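Notebook, finishing bench
19 August 2024

Continuing the waterborne finish trials on the ash offcuts. Last entry left off with the second coat of Prallex on boards A through F and the Dudard oil on G through K. The Sikwood sealer only came in this week, so L and M are starting late and should be read separately from the rest.

Humidity in the back half of the shop was high again this morning. I opened the vent and ran the dehumidifier until lunch before touching anything. The meter on the wall still reads higher than the handheld one. I am writing down the handheld number from here on and ignoring the wall.

Sanding between coats. Used 320 on A, B and C, gray pad on D, E and F. The pad leaves a more even haze but it rides over the raised grain at the ends, and I could feel it with a fingernail afterward. The 320 cut it flat but I went through on one corner of B. Touched that in with a small brush. It will show. Leave B out of the color comparison.

Wiped down with a damp rag and then a dry one. Old cotton sheets are still the best thing we have for this. The bag of new rags has sizing in it and they push the finish around for the first few uses. If someone is doing laundry, run the new ones twice with no softener. Softener gets into the cloth and then into the finish, and we lost a cabinet door to that in April.

Third coat of Prallex went on A, C, D, E and F. Thinned with a little distilled water, same ratio as the second coat. Foam brush on the faces, bristle on the edges. It levels well for the first few minutes and then grabs, so do not go back over it. I went back over E and got a drag mark near the knot.

Let them sit 90 minutes, then checked. A and C clear and smooth. D slightly cloudy under the raking light, possibly from the pad residue. F fine.

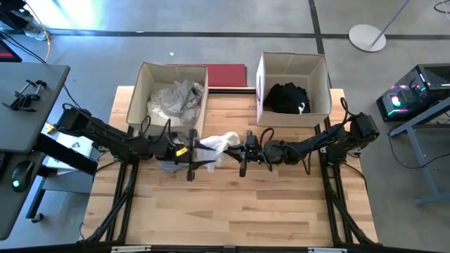 Michalski thinks the cloudiness on D is moisture trapped from the second coat and would have left it overnight before sanding. I don't have a good argument against that. The second coat on D went on last of the six and the shop was damp. To check, I will do a fresh pair on the same day from the same board, one sanded early and one left overnight, both with the pad. Need two more offcuts from the ash pile, flat sawn if there are any left.

Dudard oil. G through K had their first coat wiped off after 13 minutes, following the can. Too soon on G and H, which look dry and patchy. J and K had more oil put on at the start and came out even. I is somewhere in between. For the second coat I put it on heavy, kept the surface wet the whole time, and then buffed off until the cloth stopped picking anything up.

Color on the oil boards is noticeably warmer. On ash I am not sure I like it. It brings up the yellow in the grain and next to the Prallex boards it looks older than it is. For the bench top that might be fine. For the shelves the customer has asked for pale, so the oil is out unless we use the white tinted version, and I have not tried that.

Oily rags: flat over the rail outside, one layer, then into the water can at the end of the day. Lid was off the can when I got in. Please put the lid back on.

Sikwood sealer on L and M. Smells stronger than the other two. Brushes easily but soaks into the end grain fast and needed a second pass there right away. Dried to touch before I had the brush cleaned. Will put Prallex over L and leave M with sealer only, to see how much of the pale look comes from the sealer.

Water ring test, first round, on the old set from spring: set a wet glass on each board and left it 42 minutes. Slight ring on the single-coat board, faded by the time I had swept up. None on the two-coat or three-coat boards. Coffee did worse. It marked the single-coat and the two-coat, and the two-coat mark is still there. Three coats minimum on anything that is going in a kitchen.

Cost so far. 700 for finish and supplies since the start of the trials, including the sealer. The foam brushes are a bigger share of that than I expected. They do not survive cleaning well enough to use on a top coat, so clean them and keep them for sealer and undersides. Bristle brushes are in the jar on the left, hang them up after. Two have set hard and I threw them out.

To do:
- two new ash offcuts for the overnight test
- third coat on B edge only, for practice
- second look at D after it has cured a full week
- coffee test on the oil boards once they stop smelling
- order white tinted oil, smallest can
- relabel J and K, the tape is coming off the back
- strainers, we are nearly out

Leave the boards on the rack where they are. The pencil marks on the back show which end was up when the coat went on and I still need that for the drag marks.

Comments (3)

What did you use to raise the grain before the first coat? I wet mine and sand twice and barely get any at the ends.

We had the same haze with gray pads on maple. Vacuuming before the damp wipe helped some.

Please post the coffee results for the oil. I have a table waiting on this.

Related entries
Brush cleaning, what works and what doesn't
Ash shelves, stock selection
Raking light setup for checking finish
Waterborne trials, first and second coats

Last updated after the evening check, boards A to F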